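4.2 Shutter lag and the half-press habit

Our second question was whether people who learned on film bodies time their shots differently from people who learned on digital ones. We were excited to get to this one, as it has been argued over in camera clubs for years with very little to go on. The Prarkcombe group had already shown that lag, the gap between pressing the shutter button and the exposure itself, matters less than most buyers think once the lens has found focus (Marty, 2019). What their study left open was the part played by the photographer's own finger.

Each person in our study used two bodies, the Bodin and the Dudcombe, fitted with the same fixed lens and set to the same centre focus point. The Bodin has a long, soft button with a clear stop at half-press. The Dudcombe has a short one that many of our participants called twitchy, and a few of them grew quite fond of it! The target was a small lamp that lit at random moments, and the task was to catch it while it was still glowing. Everyone had a practice round on each body before any shots were counted.

The film group held the button at half-press almost all the time, even while waiting. They did it on both cameras and seemed not to notice they were doing it. The digital group mostly pressed straight through, letting the camera focus and fire in one go, and their timing was much more scattered as a result. On the Bodin the gap between the groups was small. On the Dudcombe it was wide, and it stayed wide through all 8 rounds.

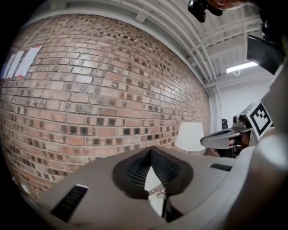

Figure 2. Brick wall and ceiling at wide angle.

The happiest surprise came when we taught the half-press to the digital group. It took about 11 minutes of coaching, most of it spent just feeling for the stop with the eyes shut, and the improvement showed up in the very next round. Mészáros (2021) reported something similar with sports shooters at Drerkby, although his group used back-button focus, where a thumb button does the focusing and the shutter button only fires. We think the two results fit together nicely. In both cases the slow part of the job is moved to before the moment of interest, and the finger is left with one small thing to do.

There is a catch with moving subjects. A held half-press locks the focus distance on both bodies unless continuous focus is switched on, so a child running toward the lens will go soft however well the shot is timed. Several film users knew this already and kept lifting and re-pressing as they worked, a lovely bit of skill to watch and one that our lamp task gave them no credit for. A test with a moving target would be the fairer one, and we would love to see it done with cheaper bodies as well, where the half-press stop can be very faint.

We also looked for an effect of colour, swapping the white lamp for a red one in the last rounds, and found none in either group. Glove use is a different story and is taken up in Section 4.3.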